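Household robot

A household robot is a machine meant to do chores in a home, such as washing dishes, folding clothes, wiping tables or putting things away. The term also covers simple machines with one job, like robot vacuums and lawn mowers, which have been sold to the public for years. Machines that can do many different chores are still mostly found in research labs.

Chores and factory work

Robots have done well in factories because the work is arranged to suit them. Parts arrive in the same place, facing the same way, and people are kept out of reach. Small shops are harder. A shop that makes 100 or 200 pieces of a part before switching to another may spend more time setting up the robot than it would take to do the job by hand.

Homes are harder still. Chairs get moved, lighting changes during the day, and soft items such as towels never lie the same way twice. A person picking up a glass adjusts the grip without thinking. A robot has to find the glass, judge how to hold it, and notice if it begins to slip.

Grippers and learning from people

Most household robots in development use a gripper with two fingers in place of a hand. Rubber pads with ridges are often added to keep objects from sliding. Two-finger grippers are cheap and easy to repair, but they do poorly with scissors, spray bottles and buttons.

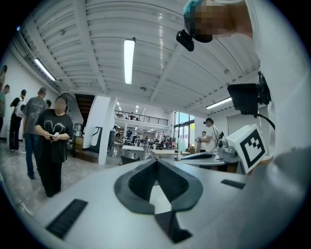

Writing separate instructions for every chore is slow, so many groups now teach robots by showing them. A person may steer the robot from a distance, move its arm directly, or do the chore with a hand-held gripper that carries a camera. The recordings are then used to train the software. Printed square markers help a camera work out where things are in a room.

The Plokia trials

The Plokia project, based in Dremberg, tested one robot arm on clearing a kitchen table. It was trained on 2,788 recordings and then given 334 attempts in kitchens it had not been trained in. It managed plates and plastic cups fairly well — cutlery and wet dishcloths caused most of the failures. A later round, held in August at a workshop in Mustham, had the same arm sort small hardware into bins. The Tawfik gripper, used in both rounds, had trouble picking up flat washers.

Current limits

Speed remains a problem, and a robot that needs a person standing by saves little work. Safety around children and pets is also unsettled. Stairs rule out most machines on wheels.

Page last changed 04/04/2018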